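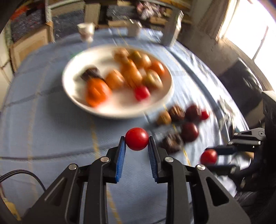

**Prüfliste Tomatentisch, Gemeinschaftsküche Grostside**
Rundgang im September, Beginn 9:30 Uhr
Geprüft: Nadine Awwad, gegengelesen von Abhishek Pathak
Blattnummer 2199

Ihr Lieben, es ist wieder so weit, die Ernte kommt schneller herein, als wir sie verkochen können, und deshalb habe ich mir heute Morgen den Verkostungstisch und alles drum herum gründlich angeschaut. Die Kommentare sind diesmal etwas länger geworden (ich weiß, ich weiß), aber wer beim nächsten Mal Dienst hat, soll ja auch etwas davon haben. OK heißt in Ordnung, N heißt bitte nachbessern.

## 1. Tisch und Tischdecke

- [x] Decke sauber, keine Saftflecken vom Vortag: **OK**
- [x] Decke hängt nicht bis auf den Boden: **OK**
- [ ] Tisch steht fest: **N**

Die hellblaue Decke gefällt mir immer noch am besten, weil man helle Tomatenkerne und Saft darauf gleich sieht und nicht erst mit dem Ärmel findet. Der Tisch selbst kippelt leider an der Fensterseite. Devendra hat einen Filzgleiter untergeklebt, der hält aber nur, solange keiner den Tisch verschiebt. Bitte einmal richtig festschrauben!

## 2. Die Tomaten auf dem Teller

- [x] Großer weißer Teller mit Rand, ohne Absplitterungen: **OK**
- [x] Früchte vor dem Auflegen gewaschen und abgetrocknet: **OK**
- [ ] Überreife Früchte aussortiert: **N**
- [ ] Sortenschilder vorhanden: **N**

Was für ein schöner bunter Teller, von leuchtend Orange über Rot bis zu den grünlich-braunen, bei denen ich jedes Mal wieder unsicher bin, ob sie nun reif sind oder nicht. Bei diesen Sorten bitte ganz leicht mit dem Daumen drücken: Gibt die Schale etwas nach, ist die Frucht so weit. Ist sie noch hart, darf sie zurück in die Kiste, und zwar bei Zimmertemperatur, bitte nicht in den Kühlschrank.

Das fast schwarze Stück ganz links hat mich beschäftigt. Es wirkt runzlig, und ich konnte mich mit Abhishek nicht einigen, ob das zur Sorte gehört oder ob es einfach zu lange gelegen hat. Im Zweifel gilt unsere alte Regel: aufschneiden, anschauen, riechen, und wenn etwas muffig ist, ab in den Kompost. Schimmelige Tomaten werden immer ganz weggeworfen, auch wenn nur eine kleine Stelle betroffen ist.

Die Schilder hat Kanchan schon vorgeschrieben, sie liegen in der Schublade unter der Waage. Bitte auch wirklich hinstellen, die Besucher fragen sonst bei jeder Frucht einzeln nach, und das ist zwar nett, hält aber furchtbar auf.

## 3. Kirschtomaten und Kinder

- [x] Kirschtomaten für Kleinkinder der Länge nach geviertelt: **OK**
- [ ] Ganze Kirschtomaten außer Reichweite der Kleinsten: **N**

So eine glänzende rote Kirschtomate ist für kleine Hände unwiderstehlich, und rund und glatt ist sie eben auch, also ein echtes Verschluckrisiko. Die ganzen Früchte gehören nach hinten auf den Teller und nicht an den vorderen Rand! Geviertelte kommen in die Schale mit dem Deckel. Tomoyo hat angeboten, bei der Kindergruppe das Schneiden zu übernehmen, vielen Dank dafür.

## 4. Messer, Bretter, Hände

- [x] Sägemesser scharf, Griffe fest: **OK**
- [x] Schneidebretter heiß gespült, eigenes Brett für Gemüse: **OK**
- [x] Seife und Papiertücher am Becken: **OK**
- [ ] Pflaster im Verbandskasten aufgefüllt: **N**

Im Kasten waren noch 2 Pflaster, das ist für einen Schneidevormittag zu wenig. Ich habe eine Packung mit 35 Stück auf die Einkaufsliste gesetzt.

## 5. Boden und Wege

- [x] Boden trocken gewischt: **OK**
- [x] Durchgang zur Tür 900 mm frei: **OK**
- [ ] Kisten nicht vor dem Feuerlöscher: **N**

Die leeren Kisten von Bekwood standen schon wieder genau davor. Ich habe sie erst einmal in den Flur getragen, dort können sie aber nicht bleiben, also bitte bis heute Abend in den Keller. Devendra hat den Schlüssel.

**Noch offen:** Tischbein, Schilder, dunkle Frucht prüfen, Kirschtomaten umräumen, Pflaster, Kisten.

*Nachtrag Abhishek, 11:15 Uhr:* Schilder stehen. Tischbein mache ich nach dem Mittagessen, dafür brauche ich den großen Schraubendreher zurück, wer ihn auch immer gerade hat.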